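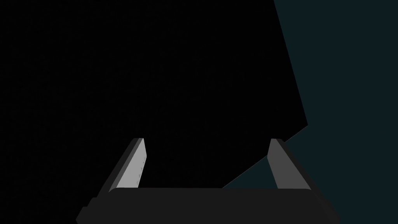
Hard water at Trernness

The supply at Trernness comes from a chalk borehole and reaches the kitchen tap at close to 400 milligrams of calcium carbonate per litre. Limescale forms fastest above 60 degrees, so kettles and immersion heaters suffer first.

Georgiou fits two types of softener in the village. The Jarno is a single-tank unit which regenerates at night and uses 4 kilograms of salt a month. The Lenik has twin tanks - one in service, one in reserve - and regenerates by metered volume, every 1,233 litres. Neither should feed the drinking tap, which stays on the unsoftened main.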